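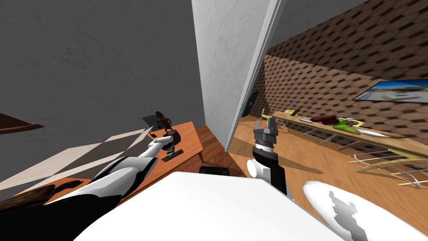

Talks > Planning track > Two-arm planning in Jumer

Notes for Fri 17 July, speaker Amber Staniforth. Start with the split. Jumer runs one planner per arm and a small arbiter on top. The arbiter owns the shared volume in front of the torso and grants it to one arm at a time. In the simulated apartment the left gripper is at the desk, beside a dark brown object with a curved handle, and the right one is up toward the doorway with its fingers open. The two volumes don't overlap, so both planners may run at full rate. Mention that the idle arm still gets a hold command every cycle. Hinidance dropped it in December and the joint estimates drifted.

Next slide, timing. The test set is 167 tasks. Median replan takes around 6 ms with the collision cache warm. Cold cache is the bad case, and 3 tasks still miss the deadline. All three approach a target close to a wall. Show the Bouzid trace, pause on the second spike.

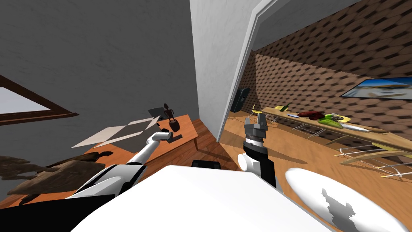
What happens when both arms request the shared volume in the same cycle?
The arbiter grants it to the arm with the shorter remaining path. The other arm holds position and asks again after 4 cycles.

Skip the proof unless someone asks. Say that the grant is logged with the path length, and the log replays in Sodmont without the renderer. Last slide is the config file. Leave it up during discussion.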